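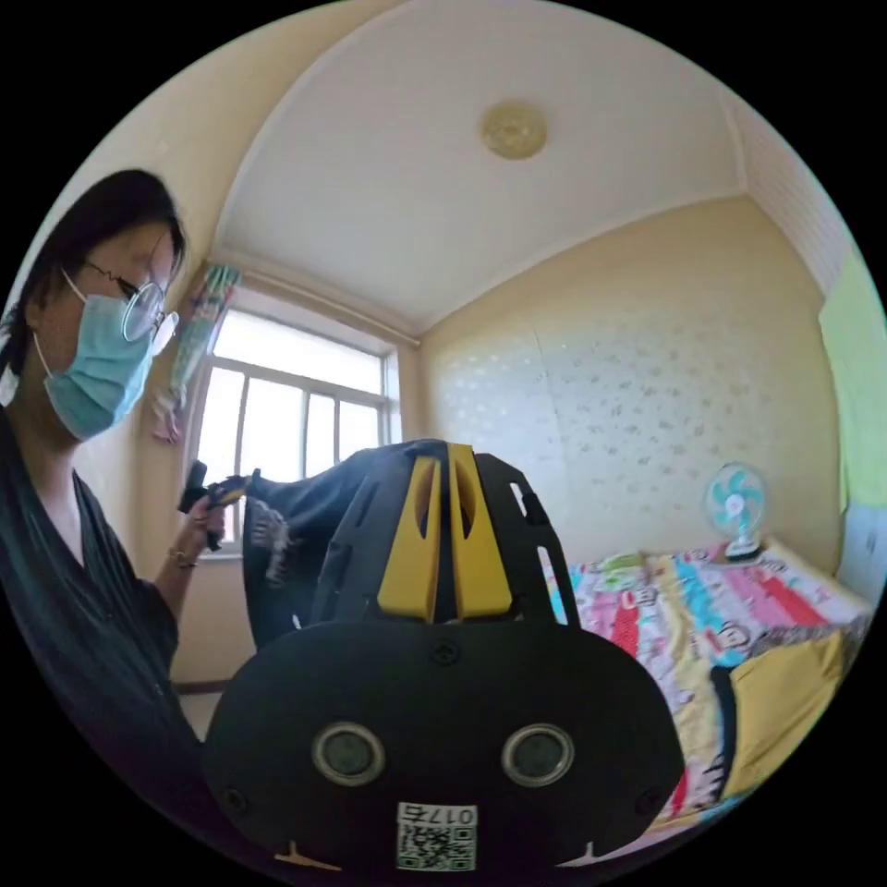

Chapter 4
Clothes on the Bed

In many small homes the bed is the only large flat place in the bedroom. During the day it becomes a table, and the clean clothes wait on it until somebody has time to fold them. This chapter treats the bed as a place of work. We will learn in which order to sort, how to fold garments of different weight, and how to build a pile which does not fall.

Banafsheh Dehghan, who taught home management for many years, asked 24 families to write down where they fold their clothes. Almost 275 loads were noted in one November, and 115 of them were folded on a bed. The full table is in Appendix B.

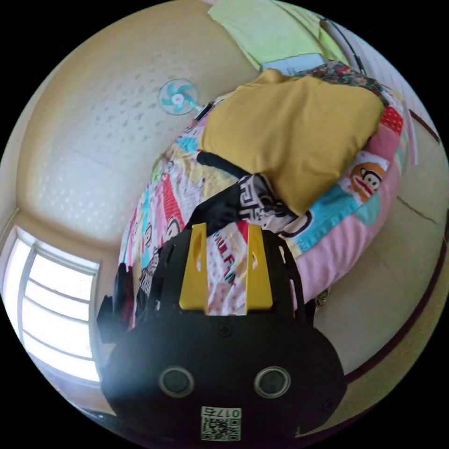 Before you begin, move the pillow to the head of the bed and smooth the quilt with your hand. Put the thick pieces on one side and the thin ones on the other. Dark garments make their own group. A printed quilt can hide small things such as socks, so look over it twice.
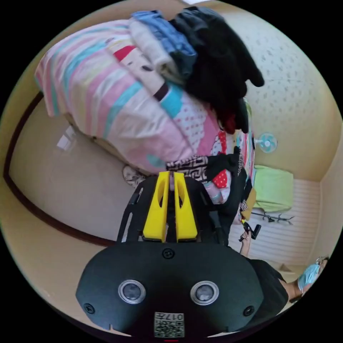

Figure 4.1 Folded clothing piled on a folded quilt.

The quilt itself is folded first when the bed must be cleared. It is soft and a little uneven, therefore a high pile on top of it will lean. Section 4.1 explains how to fold a quilt in thirds.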